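Let the Robot Club Stay in the Simulator

By Elsie Kereama

I have coached the robotics club at Gesholm for long enough to remember when the whole year came down to one arm, one table and a line of kids waiting for a turn. We loved that arm. We also spent a shocking amount of our club time standing next to it with a hex key while somebody went looking for the other hex key.

So when the Womness challenge moved its first round into simulation, I was one of the coaches who grumbled. I wrote a fairly long email about it. I said kids join robotics to touch robots, and that if I wanted them staring at monitors I could send them home, where they have plenty of monitors already. I would like to take that email back, please, and I'd like to argue for the opposite: the simulated round is the best thing that has happened to our club, and other schools should push to keep it. 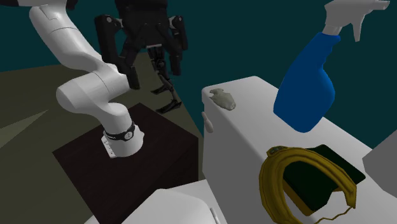

5 min read

Our practice room in software has a white cabinet with a blue spray bottle on top, a yellow band looped over something flat and green, and a small lumpy thing that my students call the potato. They have argued over the potato for weeks. It is a terrible object to pick up, all bumps and no good sides, and that makes it a wonderful thing to give a fifteen-year-old who thinks gripping is easy!

The bottle gets them too, in a different way. Do you go for the neck, where it's narrow, or the body, where the weight would be if it were full? Does the trigger get in the way? Last January two of my sophomores filled an entire whiteboard over that question, and then wiped it clean and started again after trying it, because in a simulator you can try it. You press reset and the bottle is back. On our old bench a bad grab meant crawling under the radiator.

And they really do try things. The team's log from this season shows 1,359 practice runs, and the year before we had the simulator I doubt we got through a tenth of that. Most of those runs were failures (some of them spectacular, I have seen a spray bottle leave a cabinet at a speed I can't explain). I want them to fail that much. A kid who gets one turn on the real arm each session plays it safe, copies whatever the last kid did and goes home having learned that robots are nerve-racking. A kid with forty turns gets weird. She tries coming in from the side. She tries closing the fingers early to see what happens. Then she reads the physics settings to find out why the yellow band slid away from her, and now she's asking me about friction, on purpose, after school.

The fairness part matters to me even more. Gesholm is a small school. MacAulay, across the river, has a proper lab with a door that locks, and good for them, their coach is terrific and their students are a joy to compete against. But for years our kids were up against theirs with a fraction of the arm time, and everybody in the gym knew it. In the simulated round both schools open the same room with the same cabinet. We placed ahead of them once and behind them once, and both results felt earned. The coach at Sarkby, who runs her whole club on library computers, got a team into the regional round for the first time ever. I may have yelled louder for them than for us.

Now, the case against, and I take it seriously. A simulator is kinder than the world. Lighting stays put, nothing wears out, and no cable ever snags on a chair. I've watched a program that never missed on screen come over to our real arm and close its fingers on plain air, and the student who wrote it had to go sit in the hallway for a bit. That hurts to watch. I still think it's one of the best lessons we teach. She came back in, we measured how far off the grab was, and she spent the following month adding small random shifts to her practice room so her program couldn't count on anything being exactly where it was supposed to be. Grown engineers do that for a living. She worked it out with a ruler and some snacks.

There's also the worry about hands. Kids need to turn screws, strip wires, pinch a finger once or twice and get a feel for what a motor sounds like when it's unhappy. Yes, completely, and we still do all of it. Our real arm comes out for 3 sessions every month, and those sessions are better than they used to be by a mile, since the students walk in with a plan and a list of things they want to know. The waiting line is gone. The kids who aren't on the arm are at the computers, calling out guesses.

What I'm asking the organizers for is simple enough. Keep round one in simulation. Keep the final on real hardware, so there's still that awful, lovely silence in the gym when the arm starts to move. And please make the practice rooms messier! Give us a crooked stack of towels, a half-open drawer, a bag that flops over. My students have asked for worse objects, in writing, and I've promised to pass it along.

If your school has been holding off on a club because an arm costs too much, start with the laptops you've got. Our door is open after three, and somebody will be very happy to explain the potato to you.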